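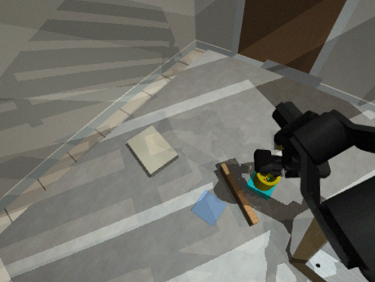

La rifa de la residencia Cotura ya tiene destino

15 de febrero de 2023

Escribo esto todavía con agujetas, porque el sábado me tocó cargar mesas, sillas y más cajas de refrescos de las que quiero recordar. Pero ya hay cifras y me habían pedido que las contara en cuanto las supiera: la merienda con rifa a favor de la residencia Cotura recaudó 2818 euros, y el dinero se reparte entre dos proyectos.

Una parte irá al taller de música de la propia residencia, que llevaba desde enero sin profesora fija y que los residentes echaban muchísimo de menos (mi tía la primera, que me lo recordaba en cada visita). La otra se la queda la asociación Kellus, la que acompaña a familias con un enfermo en casa y presta camas articuladas, grúas y sillas de ruedas sin cobrar nada. Con lo que les toca van a arreglar cuatro camas que tenían paradas en el almacén por falta de piezas. ¡Cuatro! Quien haya esperado una de esas camas sabe lo que significa.

Yo iba con miedo, lo confieso. La semana anterior habíamos vendido tan pocas papeletas que en casa ya hacíamos bromas con quedarnos nosotros el jamón. Y luego el sábado empezó a entrar gente a las cinco y no paró hasta las nueve. Se vendieron 301 entradas para la merienda, y eso que el salón parroquial se queda pequeño enseguida y hubo que abrir la puerta del patio con el frío que hacía. Los que se quedaron fuera se tomaron el chocolate con el abrigo puesto y tan contentos.

Los bizcochos los puso la panadería Stefanou, que además mandó dos bandejas de empanada cuando se enteró de que nos estábamos quedando cortos. El grupo Sarivska tocó una hora larga, en teoría, porque acabó siendo bastante más: cada vez que querían recoger, alguien pedía otra. Hubo pasodobles, una ranchera que se cantó a gritos y una versión de villancico totalmente fuera de fecha que no sé de dónde salió.

El jamón, por cierto, le tocó a una vecina de la calle del Molino, que lo devolvió en el acto para que se subastara. Se lo llevó una mesa entera a escote —todavía estaban discutiendo en la puerta quién lo cortaba— y ese dinero también está metido en el total. Quedan sin recoger la cesta de conservas y el lote de toallas. Los números ganadores están en el tablón de la residencia y hay hasta fin de mes para pasar por recepción con la papeleta. Si nadie aparece, los dos premios se guardan para la próxima.

Porque habrá próxima, o eso se dijo recogiendo. Se habló de hacer algo en primavera, al aire libre, quizá una caminata con bocadillo al final, aunque no hay fecha ni permiso pedido. Quien quiera echar una mano puede dejar su nombre y un teléfono en la recepción de Cotura, por las mañanas. Y si alguien se llevó por error una fuente de cristal azul con tapa, es de mi madre y pregunta por ella todos los días.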